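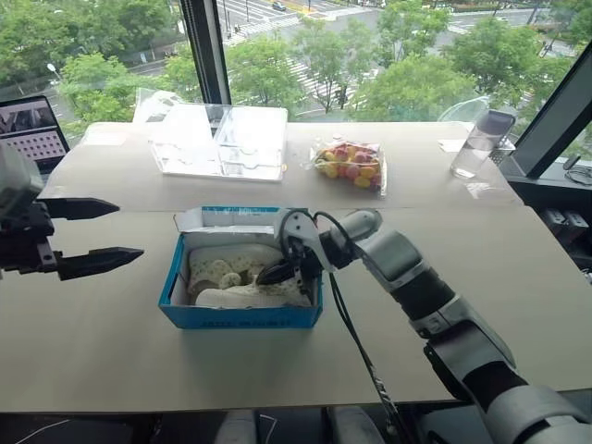 When is the best time to see the heather on the Sketau Plateau?
The main flowering is in August, and in most years the color is strongest in the second half of the month.

The Sketau Plateau is a high, open area of heath and bog, known among walkers for its late summer heather. It lies above the village of Dodemeck, which is the usual starting point for visits. The plateau has no permanent residents. Sheep graze there from May until the first snow, and a narrow road closed to private cars crosses its southern part.

Landscape

The ground rises slowly from the south and ends in the north with a line of low cliffs called the Isard Edge. From the Edge there is a wide view over the valley and, in clear weather, to the hills on the other side. Most of the plateau is covered with common heather. In the wetter places it gives way to cotton grass and moss, and small birch trees grow along the streams.

The soil is thin and poor. In earlier times the people of Dodemeck cut peat here for heating, and the old cuttings are still easy to recognize as long, straight pools. The largest of them, Wróbel Pool, carries the name of a family that had cutting rights on this part of the heath.

Flowering season

Two kinds of heather give the plateau its color. Bell heather opens first, in July, and grows mainly on the dry slopes near the Edge. Common heather follows in August and covers a much larger area. After a dry spring the flowers are fewer and lose their color early. In September the plateau turns brown, but the birches become yellow and many visitors prefer this quieter month.

Early morning is the favorite time of photographers, when there is often fog over the pools. By 9 in the morning it has usually gone.

Access and trails

A bus runs to Dodemeck from the valley all year, with additional services in August. From the village church two marked trails go up to the plateau. The shorter one, with white marks, reaches Wróbel Pool and returns by the same way. The longer one, with red marks, continues to the Isard Edge and comes down through the forest on the east side. Walkers normally need four hours for the complete red trail, without stops.

Parts of the path near the pools are laid with boards, and these are slippery after rain. Dogs must be on a leash during the grazing season. Camping is not permitted anywhere on the plateau - the nearest campground is at the lower end of Dodemeck, beside the river.

Visitors

For a long time the plateau was visited mostly by local people, who came to pick blueberries. This changed after the publication of Verna Szabo's walking guide, which described the red trail and gave it a full chapter. Today around 3000 people come during the flowering weeks. The village holds a small heather market in August, where honey, brooms and dried flowers are sold.

In winter the road is not cleared, and the plateau is used by cross-country skiers when there is enough snow. There is no shelter above the forest line.

See also: Dodemeck; Isard Edge; Peat cutting; Heath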